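FLUMARD CITY SIGNS GOALKEEPER ANJANI WIJAYA UNTIL END OF NEXT SEASON

Flumard City Football Club is pleased to inform that goalkeeper Anjani Wijaya has signed a contract with our women's first team, valid until the end of next season. The agreement was completed on 12/3/20 and the player will wear the number 16 shirt.

Wijaya arrives from Mimolier Athletic, where she played 86 matches in all competitions and was captain during the last two seasons. She began as a centre back in the youth section of Rahman Rovers and changed to goalkeeper at the age of 15, after an injury of the regular keeper in a cup match. She kept the gloves from that day.

The transfer fee will not be published, by the wish of both clubs. Flumard City thanks Mimolier Athletic for the correct and friendly negotiations.

"I spoke with several clubs in the winter, and Flumard was the one which asked me first about how I like to play," said Wijaya. "I want the defence to stand high and I want to have the ball at my feet. The coach has the same idea. I know some of the girls already from regional selection, so I hope I will not need a long time to settle."

Head coach Izzati Wuisan has followed the player for more than one year.

"We conceded too many goals from crosses, everybody who watches us knows it," Wuisan said. "Anjani comes off her line early and she talks the whole match. She will compete for the place with our present goalkeepers – there is no promise in the contract about who plays. I told her this at the first meeting and she answered that she would not want another way."

Wijaya passed her medical examination without any remark and will train with the team from Monday. She is eligible for the home match against Vostska United, subject to the registration being confirmed by the league office. Flumard City is at present in fourth place, four points behind the leaders.

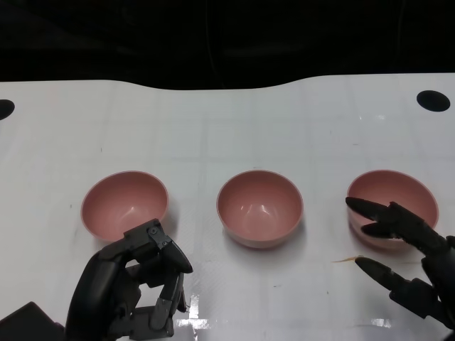

Three pink bowls on a white table.

Tickets for the Vostska match are on sale at the club office and at the north gate on match day. Season members enter free of charge. The club has also reserved 60 seats in the family section for junior players of the local schools, who should apply through their coach. The colour of the ticket must match the gate.

Supporters can order the shirt with the name and number of the new goalkeeper at the club shop. Delivery is planned for May.

Media requests for interviews with the player or the head coach should be sent in writing to the Flumard City press office.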